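Flat first, fold second
Why the heathered T-shirt repays a proper method 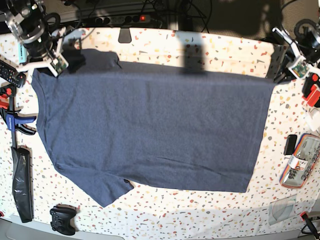
A navy heather T-shirt laid out sideways on the table, sleeves spread, lying flat and unfolded.

Most badly folded T-shirts were badly laid out. The fold copies whatever lies underneath it, so a sleeve caught at an angle or a twist in the body will still be there when the shirt comes off the pile. Two extra passes of the hand at the start take less time than refolding.

Heather knits need a little more care than plain ones. The mottled colour comes from mixing dyed and undyed fibre before spinning, and the broken surface is good at hiding shallow creases until the shirt is worn. On a dark heather, look across the cloth at a low angle with the light coming from the far side. Ridges show up which are invisible from above.

The surface

A table is better than a bed. A mattress gives under the hand and the cloth moves with it. A bare polished top has the opposite fault and lets jersey slide, so a tablecloth is a useful compromise, provided it is pulled tight and has no ridges of its own. Patterned cloths are fine. A pale ground with small flecks leaves a dark garment's outline easy to read, and the outline is what you are checking.

The layout

Lay the shirt front down. Whether the neckline points away from you or to one side is a matter of table depth. On a narrow table sideways is easier, with the hem to the right for a right-handed folder. Square the hem first. It is the longest straight edge on the garment and everything else is measured from it. Then draw the side seams out until they run parallel, and smooth from the centre of the body towards the edges. Leave the sleeves until last. They should lie open from the shoulder seam, with the underarm flat.

Do not pull on the neckline. Ribbing stretches more readily than the body and is slow to recover.

The fold

We used the Koltus method, which divides the body into 3 equal strips along its length. Bring one side in to the far third line, turn the sleeve back on itself, then repeat from the other side. Fold the hem up to just short of the collar, and halve the result. A folding board gives a more uniform width, but it is one more item to store. The Bahrami board we tried is 250 mm wide, which suits a standard drawer and is too narrow for larger sizes.

Weight of cloth makes a difference. A jersey of 188 gsm holds a crease at the fold line and will stand on edge in a drawer. Lighter cloth slumps and is better stacked flat.

Storage

Stack with the folded edge outwards, heaviest shirts at the bottom. In the shallow drawers of the Kurnside chest we tested in June, upright filing worked well until a row was less than full, at which point the shirts leaned and the lower edges opened. A plain divider cured it.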